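Bivell: Frequently Asked Questions

What is Bivell?
A method for teaching a robot arm household chores from recordings made by people holding a gripper in their hand. The person does the chore, the gripper records it, and the policy learns from the recording. No robot is present until testing, which spares the robot a lot of stairs.

What did you find?
That changing homes matters more than repeating yourself. Given the same number of recordings, a policy trained across 27 homes finished 74 per cent of its test chores in homes it had never seen. One trained across four homes did well in those four and became rather philosophical everywhere else.

Is 74 per cent good?
It depends on whose floor the other 26 per cent ends up on.

Do you tidy up before recording?
No. Our first set, Janjua, was recorded in rooms we had tidied ourselves, and the policy learned to expect guests. For the second set, Rurora, we asked people to leave things as they were. They took us at our word.

Can I use my own gripper?
If the fingers open as wide as ours, probably. We tried a narrower pair from Gandance and had to drop every chore involving anything bigger than a mug.

Why so many bins?
A bin is a harder object than it looks. The rim is thin, the sides are often full of holes, and the contents differ every time. A policy that has only met empty bins tends to take a crisp packet for part of the rim — we have six videos of this and will share them on request.

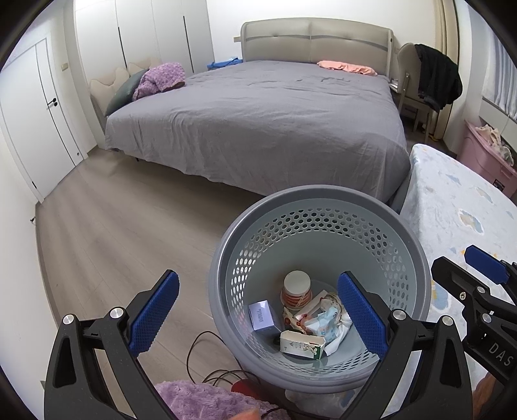
Fingers open around a grey wastebasket, contents included, in a bedroom.

Does the robot know what is in the bin?
It has no idea and no opinion. Labels for the contents are not part of the training data.

Will it take the rubbish out?
It will move the bin. Doors are a separate paper.

When can I download the data?
Rurora goes up in September. Janjua is available now, for anyone who studies very clean rooms.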